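Tenwood Winter Coat Drive: Frequently Asked Questions

Updated August 2023

What are you collecting?

Winter coats in all sizes, from toddler to adult 3XL. We also take snow pants, hats and gloves. Gloves need to come in pairs, clipped or tied together.

Do the coats have to be new?

No. Used coats are fine if the zipper works and there are no rips or large stains. Please wash them first and check the pockets. We do not have laundry machines at the sorting room.

What do you need most?

Men's large and extra large, and kids' sizes 8 to 14. We ran out of both last year before the cold weather was over. We usually have plenty of women's mediums.

Where do I drop things off?

There are 2 drop-off points: the front lobby at Jamus Hardware and the side entrance of the Belhaj Street library. Both have a blue bin marked COATS. If the bin is full, hand your bag to someone at the counter. Do not leave bags outside overnight.

Can you pick up from my house?

Only for 3 or more large bags, and only inside Tenwood town limits. Use the contact form and include your street address and a phone number.

Can I give money instead?

Yes. Checks should be made out to Tenwood Winter Coat Drive. Cash gifts pay for new children's boots, which we buy through the Drovov outlet store. We don't take used boots.

What is your goal this year?

600 coats. Any that are left when the drive closes go into storage for next season.

Who gets the coats?

Anyone who lives in the Tenwood school district and needs one. We don't ask for proof of income. Families can sign up through a school office or come to the giveaway in November and choose in person. Each person may take one coat and one set of accessories.

Can I request a coat for someone else?

Yes, if you know the size. Write the size and the first name on the request card and we will bag it separately. Cards are kept at both drop-off points.

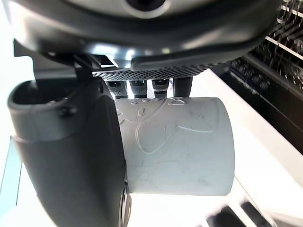
A pale gray-white cup held on its side by a dark robotic gripper

Can my office or school host its own bin?

Yes. We supply the bin and a sign. You need an indoor spot that people can get to during the day and one person we can call when it is time to empty it.

Do I get a receipt for taxes?

Ask for a form when you drop off. We sign and date it, but you fill in the value of the items yourself. Donors who send a check get a receipt by mail.

What happens to items you can't use?

Clean items that are too worn to give out go to a textile recycler. Summer clothes and household goods are not part of this drive, so please take those to the thrift store.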